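Toaster oven for reheating and small bakes – worth it in a tiny apartment, or am I kidding myself?

Posted by Nour Zoubi, 13 Apr 2026

Okay so I moved into a studio in September and the full-size oven in here is a disaster. It takes forever to get hot, it heats up the whole place, and the left side burns everything while the right side stays pale. My landlord's answer was that it "passed inspection," so I'm on my own.

I've been thinking about getting a toaster oven instead and just using the big one to store pans. I mostly cook for one. I want to do leftover pizza, a couple of chicken thighs, roasted vegetables, and a small batch of cookies when I'm feeling sorry for myself. Budget is $97 because that's what is left on a gift card and I'm stubborn about it.

I've looked at one from Kelden and one from Jadimus and the reviews are all over the place. Half the people love them and the other half say their cookies came out like hockey pucks. Is it the ovens or is it the people? Also, do I need to worry about where it sits? My counter is short and there's a cabinet right over it.

Vandana Bansal

Get one! I've cooked in a toaster oven for 5 years now and my big oven holds my muffin tins and a bag of bags. You're not kidding yourself at all, but there are things I wish I'd known going in.

First, the dial lies. Mine says 350 and my cheap oven thermometer said something else entirely, and once I knew that I quit ruining things. Please buy the thermometer, whatever oven you end up with. It's a few bucks and you can hang it right on the rack. I'd bet a lot of those hockey puck reviews come from people trusting the number on the knob.

Second, preheat it. Everybody skips this because the box is small and they figure it's instant (I did too). Let it run empty for a while, longer than the little light says if yours has a light. Cookies especially. I go 4 minutes past the light and that works for mine.

About where it goes – don't put it under that cabinet. I had my first one under a cabinet and the bottom of the wood got so warm I could smell it. Pull it out into the open if you can, or put it on a separate table, and check the manual for how much space it wants on the sides and back. Mine ended up on a rolling cart by the window and I like it better there anyway.

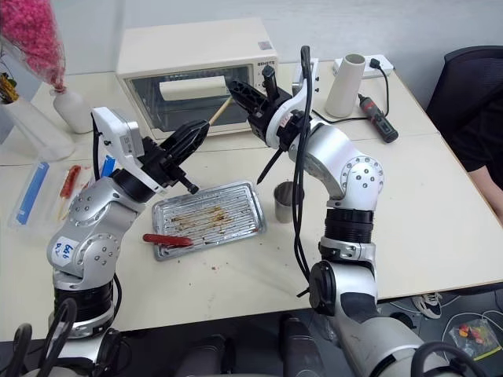

Plain wall behind, no cabinet.

For the food you listed: pizza is the best thing it does, full stop. Put the slice straight on the rack with a sheet of foil on the level under it to catch the cheese. Chicken thighs are great but they spit, so line your tray, and keep them low so the skin isn't right up against the top element. Vegetables, don't crowd them. I know the tray is tiny and it's tempting to pile on a whole head of broccoli, but then you get steamed broccoli and you could have done that in a pot. Two rounds!

Cookies, do six at a time, smaller than you'd normally make them, and turn the tray halfway through. I freeze the dough in balls so I can bake just a few on a bad day. That has been the single best thing about owning one and also probably the worst.

Umesh Saxena

kelden. had the jadimus and the door spring went. dont buy used

Rasha Chamoun

I'm going to disagree with Umesh a little, my sister has had the Jadimus since her wedding and hers is fine, so maybe he got a dud. I'd worry less about the brand and more about the inside measurements. Take whatever pan you use most and bring it to the store. Yes, you'll look silly. I carried an eight-inch cake pan around Abou Jaoude Home for an entire lunch break, and half the ovens that looked big enough couldn't close on it.
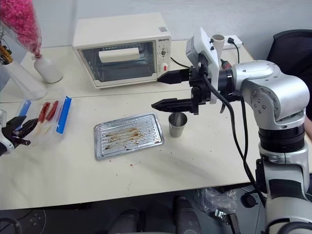
The other thing to look at is the timer. Some of the cheaper ones have the kind you twist, and on mine you have to turn it way past the ten and then come back, or it quits early on short times. It drove me up the wall until my mother-in-law showed me. If you're a person who wanders off while things cook, you want a timer that shuts the heat off and makes a real noise, and you can test the noise in the store.

Cleaning: empty the crumb tray every week. I let mine go for a couple of months once and set off the smoke alarm with a bagel. Wait till it's fully cool, tray out, warm soapy water, dry it all the way before it goes back. For the glass I make a paste of baking soda and water and leave it on while I do the dishes.

And plug it straight into the wall. My building's super is very firm about that with anything that heats up, and after what happened to the outlet in 262 I believe him.

I think $97 will get you something decent if you wait for a sale. Hirum had theirs marked down last time I was in, but I didn't look at the size so bring your pan!

Nour Zoubi

Thank you all!! I measured and the spot by the window works, so it's going there. Taking my sheet pan to the store this weekend. Vandana, how long do you keep the cookie dough in the freezer before it gets weird?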